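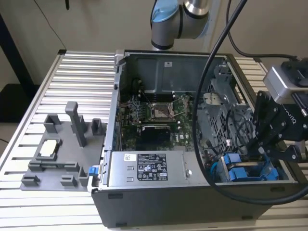
I have wanted to go to the Warnholm recycling depot open day for years, and every year it landed on a Thursday when I was working. This time I took the day off! I drove up from Brakthorpe with a thermos and my worst shoes, and I was third in line when the gate opened at 9. What I was after was the sorting, meaning how a whole town's unwanted stuff gets split into stuff somebody will pay for. I'd always pictured one big pile. It's much fussier than that. Even one old desktop tower, lying on its side with the side panel off, has aluminum and steel and plastic and circuit board in it, and all of those go to different buyers at different prices.

The first stop was the weighbridge, and yes, they let us walk on it. The operator showed us the readout with our whole group standing there, and we all agreed to blame the coats. Every truck gets weighed on the way in and again on the way out, and the difference goes on a paper slip, still in triplicate (pink, yellow, white). I asked if I could keep a blank one. I could.

Then glass. If you go next year, bring earplugs for the glass. They tip a full skip of bottles into a concrete bay and the sound goes right through your teeth. Brown is kept separate, green and clear come mixed from most of the villages, and there's a belt where a machine knocks the lids off. The guide said the village of Yule sends in the cleanest glass in the county, everything rinsed, labels soaked off, the works. Some people in our group were from Yule and looked extremely pleased with themselves.

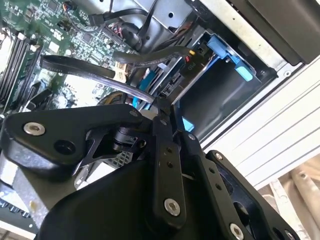
Inside an open desktop computer case.

Paper and card was my favorite, which I did not expect. The baler squeezes cardboard into blocks that weigh 600 pounds each, and they stack them up like a fort along the north wall. It smells wonderful in there, sort of dusty and sweet, like the back room of a library. Pizza boxes are the big headache. If the bottom is greasy, tear off the lid and recycle that, then put the bottom in the trash. I've been doing it wrong my whole life and I suspect you have too.

Lunch was in a tent by the garden waste heaps, a spot I'd have had doubts about, but the wind was kind to us. Ivach, the bakery from the square, was selling cheese rolls and a plum cake that had run out by the time I got back for seconds. There was also a swap table with more than 300 paperbacks on it. I came with none and left with four, plus a fondue set missing one fork.

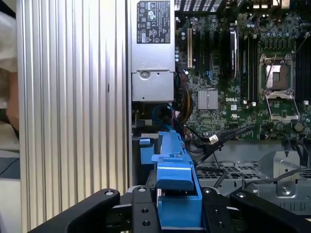 A Dell desktop workstation, open on its side
Words by Struan Jardine, Days Out columnist

After lunch they ran the bus tour up to the old landfill, and I'd say that's the part to book early. The bus only holds 14 and the sign-up sheet by the gate was full before noon. The hill was closed and capped a long time ago and now it's all rough grass with vent pipes sticking up here and there. You get a terrific view across to the river. Our driver pointed out larks, which I couldn't see, and sheep, which I could. A boy in the front seat wanted to know if his grandpa's old couch was under us, and the driver said very seriously that it probably was.

A few practical things. Parking is in the field across the road, and it's muddy, so park near the top. The restrooms are in the main office, second door, past the coat rack. Dogs aren't allowed anywhere on the site. Admission is free, though there's a bucket for the school garden fund and I put in what I'd saved on parking. The compost giveaway starts at 3 and you need your own bags, strong ones, two per household. Mine split in the trunk on the way home, and I'm still vacuuming.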